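Seven weeks of learning to bake bread

5th March

I have a loaf cooling on the rack as I type and I can hear it crackling, which is still the best sound in my whole week! I started in the dead part of winter, when Fouzia Mengal handed me a jar of her starter and told me to feed it and stop fussing. I have fed it. The fussing goes on.

My first few loaves were flat, pale and heavy enough to prop a door. I ate every one of them (toasted, with far too much butter) and loved the whole business anyway.

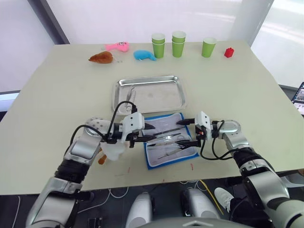 Getting the water right

The big change came when I bought a scale and quit using cups. I now use 300 grams of water for my everyday loaf and I hold a little back until I see how the flour takes it. The flour from the mill shop in Bekport is thirstier than the supermarket kind, so the same recipe can feel like two different doughs - I wish I'd known that in December, when I was scraping soup off the counter.

Rizwan Paracha got me to rest the flour and water for 40 minutes before the salt goes in. Try it, please! The dough goes from shaggy to silky with hardly any work, and you can go have a coffee.
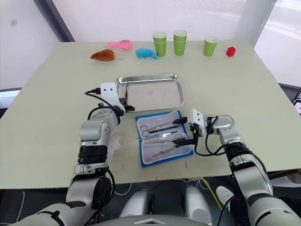

Folding and waiting

I don't knead anymore. I do four sets of folds with wet hands, and then I leave the bowl on top of the fridge, the warmest spot in our kitchen. I used to go by the clock and now I go by the wobble. If the dough jiggles when I nudge the bowl, it's ready to shape. If it sits there like clay, I go find something else to do.

Shaping is where I'm still clumsy. I get a nice tight ball about half the time, and the other half sticks to the counter and tears. More flour on the counter, less on the dough, says Fouzia, and she's right as usual.

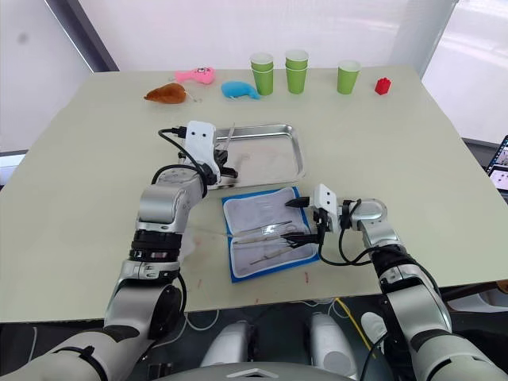

Arms over the table, with the steel tray.

Next up is rye. I have a bag of it from Pedley waiting in the cupboard and a recipe with caraway that I can't wait to try - if anyone has a good trick for keeping rye from gluing itself to the pan, I'd love to hear it.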